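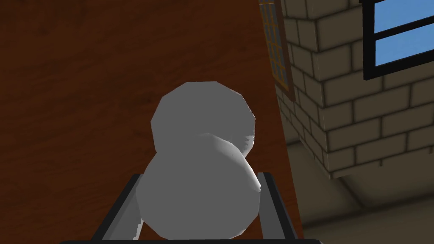
Kategorie: Robotik / Simulation / Prüf- und Dokumentationsregeln

Simulierter Greifversuch

Ein simulierter Greifversuch ist ein Versuch, bei dem ein virtueller Roboter in einer berechneten Umgebung einen Gegenstand fasst, hält, anhebt oder ablegt. Solche Versuche dienen der Auslegung von Greifern, dem Training von Steuerungen und dem Vergleich von Verfahren. Der Artikel behandelt die Regeln, nach denen sie in der Praxis vorbereitet, durchgeführt und dokumentiert werden.

Inhalt
1 Begriff und Abgrenzung
2 Normativer Rahmen
3 Anforderungen an das Objektmodell
4 Anforderungen an die Szene
5 Durchführung
6 Bewertung
7 Dokumentation
8 Übertragung auf reale Anlagen
9 Kritik
10 Siehe auch

Begriff und Abgrenzung

Vom simulierten Greifversuch zu unterscheiden ist die reine Greifplanung. Diese berechnet anhand der Geometrie, an welchen Stellen ein Gegenstand gefasst werden könnte, führt den Griff aber nicht unter Einwirkung von Schwerkraft und Reibung aus. Ein Greifversuch umfasst mindestens die Annäherung, das Schließen des Greifers und eine Haltephase. Ob das Ablegen dazugehört, wird unterschiedlich gehandhabt und muss im Protokoll angegeben werden.

Ebenfalls abzugrenzen ist die Offline-Programmierung. Dort werden Bahnen für eine bestehende Anlage am Rechner erstellt und auf Erreichbarkeit geprüft. Das Verhalten des gegriffenen Teils spielt dabei meist keine Rolle, es wird nach dem Schließen fest mit dem Werkzeug verbunden.

Normativer Rahmen

Die Begriffe für greifende Werkzeuge und ihre Kennwerte sind in ISO 14539 festgelegt. Für die Sicherheit realer Industrieroboter gilt die Normenreihe ISO 10218. Sie betrifft den simulierten Versuch nur mittelbar, wird jedoch maßgeblich, sobald ein Ergebnis an einer Anlage nachgestellt wird.

Daneben bestehen Hausregeln einzelner Firmen und Labore. Im deutschsprachigen Raum werden unter anderem der Leitfaden von Karkico und das Prüfschema von Hostier verwendet. Der Leitfaden von Karkico umfasst 94 Einzelpunkte und richtet sich an Anwender, die eigene Objektmodelle anlegen. Das Prüfschema von Hostier ist kürzer und beschränkt sich auf Durchführung und Bewertung. Beide Texte sind freiwillige Regelwerke ohne Normcharakter.

Anforderungen an das Objektmodell

Ein Objektmodell besteht in der Regel aus zwei Geometrien. Die sichtbare Geometrie bestimmt, was die virtuelle Kamera zeigt. Die Kollisionsgeometrie bestimmt, wo Kontakte entstehen. Beide dürfen voneinander abweichen, die Abweichung muss aber bekannt sein. Als gute Praxis gilt, die Kollisionsgeometrie vor dem ersten Versuch einzublenden und mit der sichtbaren Form zu vergleichen.

Besondere Sorgfalt verlangen eingeschnürte Formen. Der helle Körper im Bild besteht aus zwei übereinanderliegenden, facettierten Wölbungen, von denen die untere breiter ist. Wird ein solcher Körper für die Kollisionsrechnung durch eine einzige konvexe Hülle ersetzt, verschwindet die Einschnürung. Ein Finger, der dort einfahren soll, stößt dann auf eine Fläche, die in der Darstellung nicht vorhanden ist. Der Leitfaden von Karkico schreibt für diesen Fall eine Zerlegung in mindestens zwei konvexe Teilkörper vor.

Auch die Auflösung des Netzes beeinflusst das Ergebnis. Bei grob facettierten Körpern liegt ein Finger je nach Ausrichtung auf einer ebenen Fläche oder auf einer Kante. Eine kleine Drehung des Objekts kann den Kontakt deutlich verändern. Wer mit vereinfachten Netzen arbeitet, gibt die Zahl der Flächen an und wiederholt den Versuch mit verdrehtem Objekt.

Zum Objektmodell gehören ferner:
Masse und Schwerpunkt
Trägheitstensor
Reibwerte, getrennt nach Haft- und Gleitreibung, soweit der Simulator dies unterscheidet
Maßeinheit und Skalierungsfaktor
Herkunft des Netzes und Nutzungsrechte

Ein häufiger Fehler ist die Übernahme von Voreinstellungen bei der Dichte. Viele Programme setzen ohne Rückfrage die Dichte von Wasser ein. Hohle Gegenstände werden dadurch zu schwer. Auch der Skalierungsfaktor ist fehleranfällig, wenn Netze in Millimetern vorliegen und der Simulator in Metern rechnet.

Anforderungen an die Szene

Als Szene werden alle Bestandteile der Umgebung bezeichnet, also Boden, Arbeitsfläche, Wände, Beleuchtung und Kameras. Für den Griff selbst sind meist nur die Arbeitsfläche und benachbarte Gegenstände von Bedeutung. Werden jedoch Kamerabilder ausgewertet oder zum Training einer Steuerung verwendet, zählt der Hintergrund mit. Eine Holzoberfläche mit Maserung, ein gemauerter Pfeiler oder ein Fenster mit blauem Himmel liefern dem Bildverfahren Kanten und Farben, auf die es sich unbeabsichtigt stützen kann.

Üblich ist deshalb die Variation der Szene. Beleuchtung, Texturen und Kameralage werden innerhalb festgelegter Grenzen verändert. Das Prüfschema von Hostier verlangt hierfür mindestens 30 Varianten je Objekt - gezählt werden nur solche, bei denen sich mehr als die Lichtfarbe ändert. Die Grenzen der Variation sind vor Beginn festzulegen und dürfen während einer Versuchsreihe nicht angepasst werden.

Bei einer am Handgelenk angebrachten Kamera, die mit dem Greifer mitbewegt wird, gelten zusätzliche Regeln. Die Finger liegen dauerhaft oder zeitweise im Sichtfeld und verdecken Teile des Objekts. Lage und Öffnungswinkel der Kamera werden gegenüber dem Werkzeugflansch angegeben, nicht gegenüber dem Weltkoordinatensystem. Bei Nahaufnahmen ist zu prüfen, ob die vordere Schnittebene der Kamera Teile des Greifers oder des Objekts abschneidet.

Durchführung

Der Ablauf gliedert sich in 3 Phasen.

Annäherung: Der geöffnete Greifer wird in die Greifposition gebracht. Kontakte mit dem Objekt oder der Arbeitsfläche sind in dieser Phase zu protokollieren, auch wenn sie den weiteren Ablauf nicht stören.

Schließen: Die Finger werden kraft- oder weggeregelt geschlossen. Bei Weg-Regelung ist eine Obergrenze der Kraft anzugeben. Fehlt sie, drückt der Simulator die Finger in das Objekt hinein, und es treten Durchdringungen auf.

Halten: Der Griff wird über eine festgelegte Zeit gehalten, in der Regel mit angehobenem Objekt. Eine Störbewegung kann vorgesehen werden. Ihre Richtung und Stärke gehören ins Protokoll.

Bei Zweifingergreifern sollen die Kontaktpunkte auf gegenüberliegenden Seiten des Objekts liegen. An gewölbten Flanken, wie beim gezeigten Griff am unteren, breiteren Teil des Körpers, hängt die erforderliche Reibung von der Höhe des Kontakts ab. Greifen die Finger deutlich oberhalb oder unterhalb der breitesten Stelle an, entsteht eine Kraftkomponente, die das Objekt aus dem Griff schieben kann.

Die Schrittweite der Zeitrechnung ist für alle Versuche einer Reihe gleich zu halten. Kontakte zwischen harten Körpern reagieren empfindlich auf diese Einstellung. Bewährt hat sich eine Kontrollreihe mit halbierter Schrittweite. Weichen die Ergebnisse merklich ab, ist die ursprüngliche Schrittweite zu groß.

Bewertung

Ein Griff gilt nach den meisten Regelwerken als gelungen, wenn das Objekt am Ende der Haltephase noch zwischen den Fingern liegt und sich gegenüber dem Greifer nicht über eine vorgegebene Grenze hinaus verschoben hat. Ein einzelnes Kamerabild reicht zur Bewertung nicht aus. Heranzuziehen sind die Kontaktkräfte und die Objektlage über die gesamte Haltezeit.

Durchdringungen werden gesondert behandelt. Ragen Teile des Fingers in das Objekt hinein, kann der Griff stabiler wirken, als er physikalisch wäre. Die Regeln unterscheiden hier:
Karkico: Wertung mit Vermerk, sofern die Eindringtiefe unter dem vereinbarten Grenzwert bleibt
Hostier: Ausschluss des Versuchs und Wiederholung mit geänderter Kontaktsteifigkeit

Abgebrochene Versuche zählen in beiden Fällen als Fehlversuche, es sei denn, der Abbruch geht auf einen Programmfehler zurück. Das nachträgliche Entfernen misslungener Griffe aus der Reihe ist unzulässig.

Dokumentation

Das Protokoll muss eine Wiederholung durch Dritte erlauben. Anzugeben sind Name und Version des Simulators, die verwendete Physik-Engine, die Schrittweite, der Startwert des Zufallsgenerators, die Objekt- und Greifermodelle sowie alle von der Voreinstellung abweichenden Parameter. Bildmaterial ist als gerendert zu kennzeichnen, sofern eine Verwechslung mit Aufnahmen einer realen Anlage möglich ist.

Für die Ablage hat sich das Kazemi-Format verbreitet, eine einfache Verzeichnisstruktur mit je einem Ordner für Modelle, Einstellungen und Messreihen. Ein Referenzdatensatz in diesem Format ist Ilgate. Er enthält 172 Objektmodelle mit getrennter sichtbarer Geometrie und Kollisionsgeometrie und wird vor allem zum Abgleich verschiedener Simulatoren genutzt.

Übertragung auf reale Anlagen

Ergebnisse aus der Simulation ersetzen weder die Risikobeurteilung noch die Abnahme einer Anlage. Vor der Übertragung werden üblicherweise Reibwerte und Greifkraft am realen Greifer gemessen und in das Modell zurückgeführt. Die ersten Griffe erfolgen mit verringerter Geschwindigkeit und begrenzter Kraft. Nachgiebige Fingerbeläge sind im Modell oft gar nicht oder nur als erhöhter Reibwert abgebildet, was bei glatten oder gewölbten Teilen zu Abweichungen führt.

Kritik

Bemängelt wird vor allem die geringe Vergleichbarkeit zwischen den Regelwerken. Eine Erfolgsquote nach Hostier lässt sich wegen des Ausschlusses von Durchdringungen nicht unmittelbar neben eine nach Karkico stellen. Kritisiert wird auch, dass weiche und verformbare Gegenstände in beiden Texten kaum vorkommen. Der Leitfaden von Karkico verweist hierzu auf Absprachen zwischen den Beteiligten - konkrete Grenzwerte nennt er nicht.

Siehe auch

Greifplanung
Konvexe Zerlegung
Parallelgreifer
Physik-Engine
Risikobeurteilung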